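Caring for a Wooden Brush

I used to buy a new hairbrush every June, and I'm a little ashamed to say how many perfectly good ones went in the trash! A wooden brush will keep for years if you clean it now and then, and it takes less time than a pot of coffee.

Start by pulling out the hair. Slide the tail of a comb under the mat and lift gently, working from the edge of the cushion toward the middle, and don't tug sideways on the pins.

Next, stir a drop of mild shampoo into a cup of lukewarm water, dip in an old toothbrush, shake it off well and scrub between the rows. Please don't soak the whole brush (I did that once, and the handle was never the same). Wipe with a damp cloth and let it dry overnight, pins down on a towel.

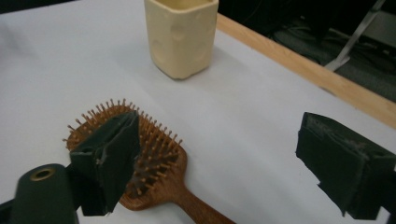
A paddle brush with wooden pins and a glossy handle.

If your handle has gone dull, rub in a little mineral oil and buff it with a soft rag.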